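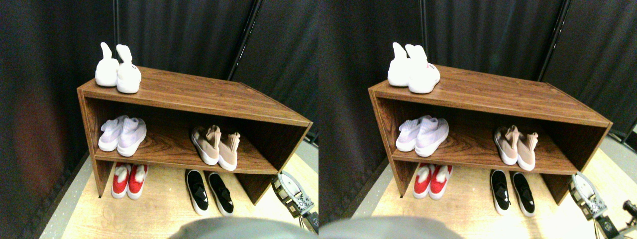

Saturday, April 4, 2026, and I have finally got a quiet hour to write up what we've been doing with the planner, so bear with me, this one runs to a few posts.

The job is tidying shoes. Find a pair, work out which way the toes point, pick up one, then the other, and set them down together. Sounds so easy when you say it out loud!

Most of my February went into Bollel, our grasp planner. It used to treat every shoe as a lone object, and it would happily plan a lovely grasp on the left one straight through the right one.

Kavinda Karunaratne fixed that by having it plan for the pair (thank you, Kavinda, I owe you several lunches). We replayed 304 old plans through the new version and 67 came back with a different first shoe.

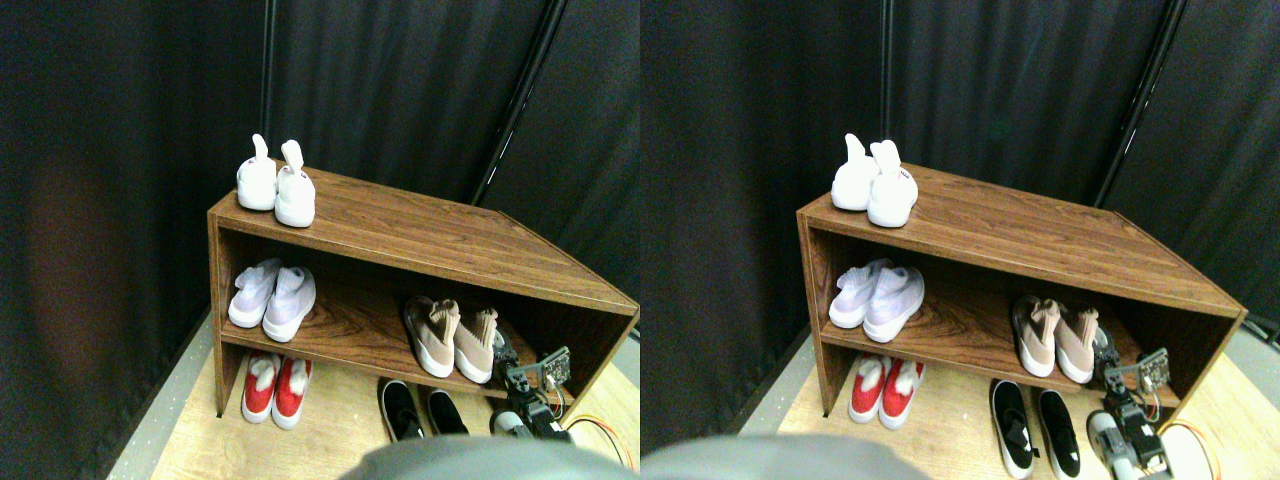

Histora Lab · Manipulation Software Team

Stereo is my side of things. Black shoes on the floor with a black curtain behind the rack are a good workout for a depth matcher, and so are those tall heel tabs on the white pair up top. I now keep the left and right views next to each other on my screen all day long.

Augustina Agyeman asked why we don't just mask the arm out of the images. We do, from the joint angles, but the mask lagged by four images until last week. It was a timestamp bug, and it was mine. Sorry, Augustina!

Next up is the middle shelf, where the planner has to come in from the front and keep clear of the top panel. Some seven approach templates to try, and I already have a favorite.

If you've done pair detection on soft knit shoes, please do write to me, I'd love to compare notes.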